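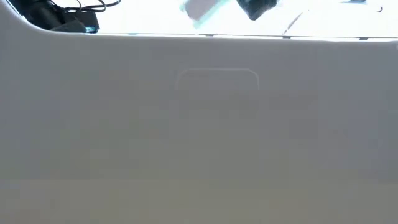
Clallum folding table: review

Search reviews Go

Print this page | E-mail to a friend

I bought the Clallum in May for the back room. It takes two people to carry and four bolts to put together. The legs stay level on a tiled floor.

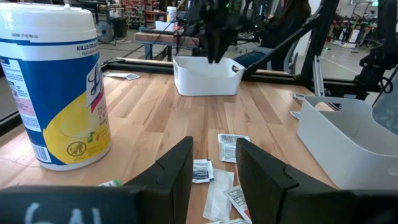

Crumbs collect near the hinge and need a stiff brush. Tea wiped off easily.
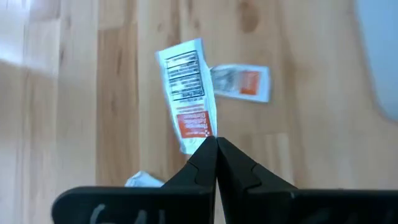 The catch is stiff and pinched my thumb twice. I would still buy it again at 200 pounds.

Sun-ja Myung

Recent reviews
Castis desk lamp
Maihi stool
Eltgate shelf unit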